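Ticket 849
Product: Kesura hand-held gripper, paired set
Site: Dillthorpe, ground floor by the stairs
Category: Fault — tracking / gripper width
Status: Open (reopened by customer)
Priority: Normal

Customer, first report

The right-hand unit loses its pose partway through a recording. Left unit is fine. We move the plants and the lamp around on the round table, both grippers in use, and at some point in the episode the right-hand track jumps sideways and then comes back as if nothing happened. Fluvow accepts the file and marks it good. It is not good. When we play it back the right gripper passes through the table.

Out of 60 episodes recorded, 5 have the jump. The log gives error 222 in every one of them, and the manual's entire entry for 222 is "tracking quality reduced." I'd call passing through a table more than reduced.

Support

Thank you for the report. Error 222 is most often caused by poor lighting or by a plain background with few visual features. Please turn on all overhead lights, avoid facing blank walls, and repeat the calibration. We are setting this ticket to Solved, but you can reply to reopen it.

Customer

Reopening. You closed it before I had tried anything.

The lights were on. I'll grant you the wall is plain and the floor is shiny, but both units work in the same room at the same table, and only one of them jumps. If the wall were the problem I would expect the left one to complain now and then. It never has. I've put in a view from the left unit during normal work so you can judge the room for yourselves. 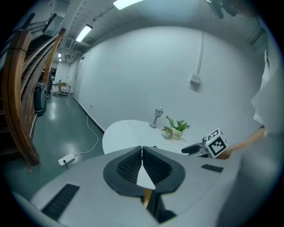
View from the left unit, right unit held over the table with its marker cube on top.

Calibration repeated anyway, twice, following the Melis setup guide to the letter. It passed both times. Then we recorded again and got the same jump on the right unit. So either calibration doesn't test for this or the pass mark is too easy.

Support

Thank you for the additional detail. Could you please try the following and report back after each step:

1. Swap the two units between hands and record a short session.
2. Check the marker cube for movement by pressing on it gently.
3. Turn the table lamp and both plants so they are not between the two units.
4. Update to the current Fluvow release.

Customer

Results, in your order.

1. Swapped. The fault went with the unit. It now shows up on the left-hand track. I think that settles the wall question, whatever the article in your help center says.

2. The cube does move. Very slightly, and only if you push from the side. The one on the other unit doesn't budge. I can't tell you whether it was like that out of the box.

3. Moved the plants and the lamp to the far side. No change.

4. Updated. The error now reads "222 — tracking quality reduced (recoverable)." The jump is still there, so I don't know what was recovered.

I'd like two answers. Is a loose cube enough to cause this by itself? And why does Fluvow keep marking these files good when its own log has the error in it? The second one bothers me more. We only caught it by watching playback, and I doubt everyone does.

Support

A loose marker mount can cause a sudden offset in the reported pose. We recommend removing the cube, cleaning the seat, and refitting it with the screw supplied in the Melis spares bag. Please do not use glue, as this will affect any later repair. The file rating in Fluvow checks for missing frames only. We have passed your comment to the product team.

Customer

There was no screw in our spares bag. Please send one, or tell me the size and I'll buy it. We've stopped using that unit until then and pulled the bad episodes by hand.

I'm not agreeing to close this on "passed to the product team." Keep it open until the refitted unit has done a full set of 60 with no 222 in the log, and give me a separate ticket number for the file rating.

Support

Replacement screw and seat requested from the Melis parts desk. Ticket left open, waiting on parts. A separate ticket for the file rating will be created and linked here.

Customer

Screw arrived, seat didn't. I'll wait for the seat before refitting. No linked ticket showing on my side yet.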